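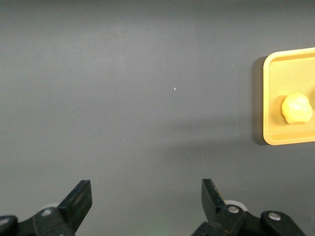
Support > Kitchen Goods > Trays > Care and Use FAQ

Print this page | E-mail this page

Serving Trays: Care and Use FAQ
Last revised Saturday, January 11, 2020

Which trays does this FAQ cover?
All Brandcombe shallow trays sold through Jeramance, in both sizes. Melamine dinnerware has its own page. The Zimden line was dropped in May and is covered only for replacement claims.

Can the trays go in the dishwasher?
Top rack only. Turn off the heated dry cycle. Repeated heated drying bows the base, and a bowed tray will rock on a flat counter. Hand wash in water no hotter than 45 °C.

Can I use a tray in the microwave or oven?
No. The same applies to warming drawers and to the top of a toaster oven.

How do I remove turmeric or tomato stains?
Mix baking soda and water to a thick paste, spread it on the stain, leave it for 40 minutes and rinse. Repeat once if needed. Do not use chlorine bleach on the colored trays. It lightens the surface unevenly and the change is permanent.

Does citrus juice harm the surface?
Short contact does not. Cut lemons and limes can sit on a tray through a meal. Juice left to dry overnight can leave a dull ring, which usually comes off with dish soap and a soft sponge. 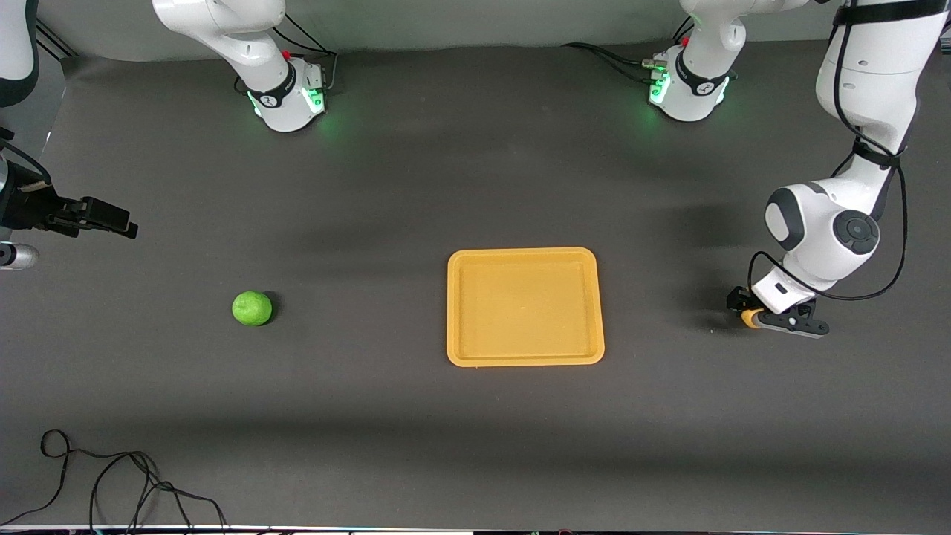 Whole fruit can be stored on a tray at room temperature for as long as the fruit keeps. Wipe the floor of the tray when you change the fruit, and discard anything that has started to leak.

Can I cut on the tray?
No. Knife marks hold food residue and cannot be polished out. Use a cutting board.

How much weight can a tray carry?
The limit is printed on the label under the base. It assumes a level tray held with both hands and the load spread evenly. Do not carry a full pitcher at one end.

Why does my tray smell when new?
Some odor from packing is normal. Wash the tray and leave it in open air for a day. If the smell remains after a second wash, file a claim.

How do I file a claim?
Write to Jeramance Customer Service, 1139 Powell Street, attention Aleksandra Górecki. Include the order number and quote form 346. Do not send the tray until you receive a return label.

Shares: 12 | Comments: 0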